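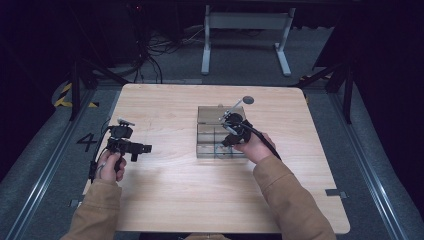
I have strong feelings about the drawer where cables go. You've got one, I'm sure of it (kitchen, second down, the one that sticks) and if you haven't then you've got a carrier bag on a hook, which comes to the same thing. Mine lasted through two house moves before I finally tipped the lot into a clear box with dividers, and I'm now a complete bore on the subject.

My argument is that small bits and bobs should live in something you can see through. I know the magazines want everything in woven baskets with a little tag on. Lovely! But a basket is just a drawer with handles. You put a phone lead in it in February and you don't see that lead again until you've bought another one.

I did the sorting on a bare wooden table, and I'd push that bit harder than the box, if I'm allowed to push anything. Clear it completely first. No mug, no post, no bowl of satsumas. A thin wire on pale wood shows up beautifully, and on my usual tablecloth (busy, lots of leaves) I'd have lost half of them again before lunch. 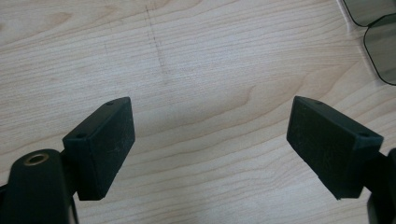
One reader wrote in after my last piece to say that clear boxes only make the mess public, and that she'd sooner have a lid she can't see through and a bit of peace. I do understand. There's a week or so when you look at all those wires on the shelf and feel judged by them. But then you start chucking things out, don't you? I got rid of a charger for a camera I sold years ago, and a flat grey lead marked Covitz that fitted nothing in the house. It had been with me since the flat in Kullton.

Dividers matter more than size, I think. My first box was a huge thing from Draston with no compartments at all, and everything knitted itself together by the weekend. The one I use now is smaller and much fussier, with one sort of thing to each section, and if a section's full then something has to go.
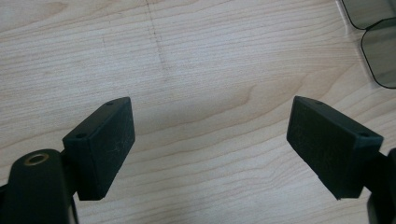

Do you need to label the sections? I wouldn't bother, because you can see what's in them, and labels only make you feel guilty when you put the fuse wire in with the string.

I've still got the old drawer, by the way. It has tea towels in it now, and it still sticks.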